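Can the machines do the chores yet? Speaker notes, Narkurbridge evening talk

Opening
Thank everyone for coming, and Seija Harju for the tea. Ask who has tidied up after a child today, and wait for the hands, people enjoy that one. Then the promise: no gloom and no sales pitch, I'd just like us to look at one small job together, putting toys away.

Why tidying is hard
Go slowly here. A factory arm at Laaksonen can lift the same part 3000 times a shift, and good for it, but the part never changes. A soft toy squashes, rolls and turns up under the sofa. (If Heikki Tikkanen is in, let him tell his sock story, but keep an eye on the clock!)

How the teaching goes
A person does the job first, holding the grippers in their own hands, over and over. Our small trial used 200 goes at a single basket. Let the slide sit for a moment before talking.
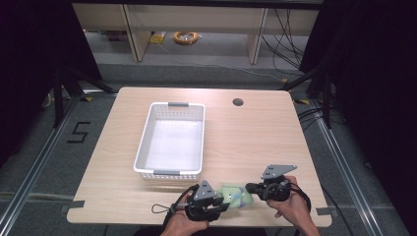 Point out the little green plush toy held from both sides, with the white basket next to it. Mention how gently you have to squeeze.

So, yet?
My own answer is a cheerful "partly". One toy, one basket, a clear table: getting there. A whole bedroom on a wet February afternoon: no, and I'd not like to guess when. Leave at least 6 minutes for questions, then hand over to Erzsébet Major for the shop-floor half.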